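# Running a robot table at an open day

Notes from the October open day, for whoever inherits the job. We had the two-arm bench going from ten in the morning until the pizza came, and it mostly behaved, which is more than I can say for the signage.

## Before the doors open

1. Pick a task people already know how to do. We went with bathroom things. Everyone has picked up a toothbrush, so everyone has an opinion on how the arms should do it, and they will share it with you at length.
2. Wipe the table down, then look at it from the operator's chair with the overheads on. Glare moves when you move. Carla Karam shifted our layout a hand's width toward the back and saved us an hour of fiddling.
3. Set out hard objects and annoying ones. Screw-cap bottles are polite. Toothbrushes still in their plastic are not, as the film slides and crinkles and gives the fingers something new to be wrong about.
4. Stand one brush up in the wire holder so visitors can see what the job looks like when it's done. Otherwise you'll be explaining the goal to each new group, and by noon you'll hate the sound of your own voice.
5. Do a full dry run at low speed. Then do another with someone leaning in and asking what it costs.

## During the demo

Keep the arms at 60 per cent speed. Kids will ask for faster. Engineers will also ask for faster, with longer words.

Let the visitor choose the next object, but only from what's on the table. Waqas Khokhar once accepted a set of car keys from the crowd, and we spent the rest of the session finding out how well they slide.

Put the bottles close together if you want a proper challenge. The gripper has to come in from the outside, and a shove from one side moves both. If you get a clean grasp, pause before lifting. People like a pause, and it gives you time to check the wrist angle.

Drops will happen. Say "we'll try that again" in a normal voice, press reset, carry on. Fadi Bitar apologized to the robot last year and was asked about it for 43 minutes.

## Packing up

- Park both arms high before anybody reaches across the table.
- Copy the logs to the Komstead drive. Ours came to 878 runs, false starts included.
- Put the unopened brushes back in the bin marked Bianchini. It has nothing to do with Bianchini any more, but the label stuck.
- Lids on everything.

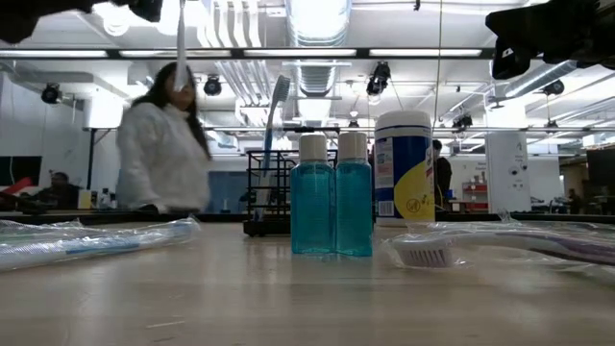

Uvero Manipulation Club, Demonstrations Team

Questions about the bench go to Kiyoshi Sekiguchi. Complaints about the pizza go to Nizar Hourani, who ordered it.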